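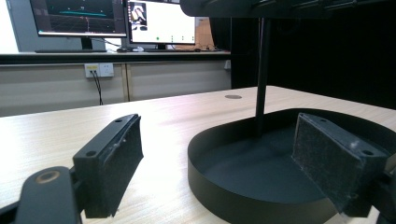 I spent most of August teaching by hand. The job was a small one, putting a part into a black tray and taking it out again, and the idea was to record a person doing it enough times that a robot could learn from the recordings.

We had two ways to do it. Balakrishnan Poojary set up the remote control first, with a leader arm on one side of the room and the robot copying it on the other. It works, but it is slow. My first hour on it gave us 5 runs worth keeping. You can't feel when a finger touches the rim, so you creep in, stop, look, and creep again. All that creeping ends up in the data, and the robot learns to creep too.

The hand-held gripper is quicker. You squeeze, the jaws close, and you get some sense of contact through the handle. I did 78 runs in one afternoon. By the end of the month we had 486, after Innes Tennant went through the lot and threw out the bad ones.

Most of the bad ones were mine. I had a habit of turning my wrist late, when the fingers were already over the tray. A person can get away with that. The arm we use can't turn that far so close to the table, and it stops. Now I set the angle early and come in straight.

I also open the jaws wider than I need to. With felt-like pads, a finger that brushes the part on the way in can drag it a little.

The first policy we trained got the part out on 40 percent of tries. It had trouble near the back of the tray, where I had hardly recorded anything. I'm doing more runs back there now, mornings only, before my forearm gets tired. Gillespie Lennox wants to mix in the remote control runs and see if they help. I'll write that up when we have numbers.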